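December, Saturday. Open day at the Gunelberg hall

Doors at 10, first group in at 10:20. The Todance visitors came in two batches, the Drastent group after lunch. Patrício cart left on charge by the wall until noon, then moved out of the walkway.

Folding station: shirts with the hand-held grippers, cloth clipped at the far edge. The cloth still creeps toward the person folding when they pull hard. Two clips are not enough, order more. Visitors got a short run-through and then had a go themselves. Most people squeeze too early and pick up both layers. Telling them to touch the table first and then close worked better than showing them.

Timer set to 240 seconds per try. Too long. A queue built up by 11, so I cut it to 20 second single picks for anyone under school age and left the adults on the full time.

Logging: disk had 920 GB free at the start, 600 at close. Should copy off before Monday's run. One session from the second batch has no left-hand track, marked it bad and kept it.

Questions that came up more than once: does it learn from one person or many, what happens with a button shirt, how much force. I had no good number for force. Look it up and put it on the station card.

The headset corner was popular but noisy, and people at the folding table kept turning to look. Put it farther off next time.

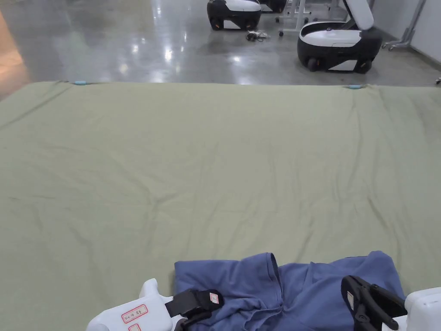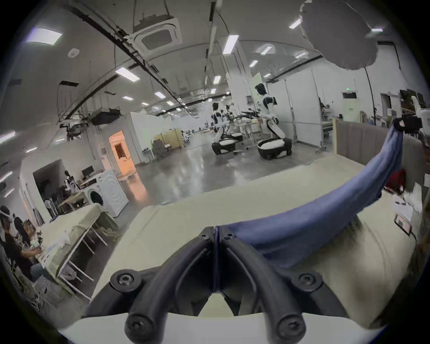 Folding station, blue fabric and the hand-held grippers. The second shows the hall behind.

To do: clips, station card, spare shirts (small sizes), tape for the floor line.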